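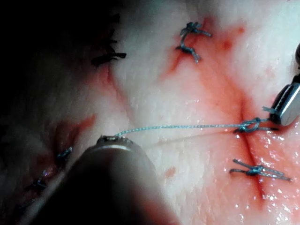

Research Notes: Can a Machine Sew Yet?

Members often ask the Institute when a machine will be able to take over ordinary work with the hands. The question comes from hospitals, from clothing and upholstery shops, and from people who would be glad never to fold another shirt. The spring review by the Frerichs Institute, released to members on 29/03/2018, takes up one small part of that question: the handling of needle and thread.

The review was led by Forough Taheri of the Soft Materials Group, with Ernő Pap and Diệp Vi. It compares stitching in tissue with two tasks studied earlier under the Provow program, hemming a dish towel and closing the top of a filled cushion. Readers may be surprised to see surgery placed next to housework. The group's view is that the three belong together. In each, the material gives way when it is touched, the thread goes where it likes, and the worker must keep two tools in agreement from start to finish.

Surgical instruments moved by a robot are well able to hold a thread and draw a knot down over a cut. The movement is fine and steady, and the jaws can work in spaces where fingers would be a hindrance. In the usual arrangement, however, a trained person at a console decides on every motion. The question before the group was how much of that deciding a machine could do for itself.

To study it, the group collected 1128 short recordings of knot tying by skilled operators and used them to train a control program named Bilosar. The program was then given 200 trials on practice material. It was asked to pick up a loose thread end, form a loop around the second instrument, pass the end through, and pull the knot flat. It finished the full sequence without help in 50 of them. In the remainder, an operator stepped in at least once.

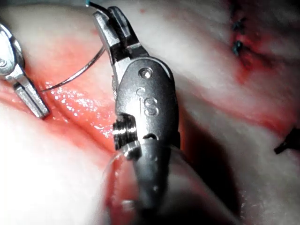 Most of the trouble arose with the free end of the thread. A strand held in one pair of jaws does not lie still for the other. It bends in a curve that depends on its stiffness, on how far it has been drawn through, and on whether it is resting against something damp. A person corrects for this without thinking. Bilosar tended to reach for the place where the end had been a moment earlier, and then to close on nothing. It also had difficulty judging tension. A knot pulled too lightly slips, and one pulled too hard puckers or tears the material beneath it.

The towel and cushion trials showed the same pattern. Ms. Vi reports that the machine sewed a straight hem well once the cloth was pinned, and poorly when it had to gather the cloth first. Mr. Pap adds that the cushion was the harder of the two household tasks, as the filling pushed back against the seam and moved the opening while the stitch was being set.

Tipene Rakena, who advises the Institute on workshop practice, has asked that members in the sewing trades read these results with care. Several firms have inquired about buying equipment for hand finishing. His advice is to wait, and in the meantime to look at tasks in which the cloth can be clamped flat. Cutting, straight seams and label attachment are reasonable places to begin. Buttonholes on finished garments, repairs and anything tied off by hand should remain with the present staff.

The group does not expect a machine to mend clothing in the home within the period of the current plan. It does expect progress on single steps, above all the tightening of a knot once the loop has been formed correctly. A second round of trials will begin in June with a revised version of the program and a stiffer thread.

Printed copies of the full review may be requested from Vilém Vondráček in the publications office. Members who wish to lend sample materials for the next round, especially heavy cotton and quilted fabrics, are asked to write to the same office.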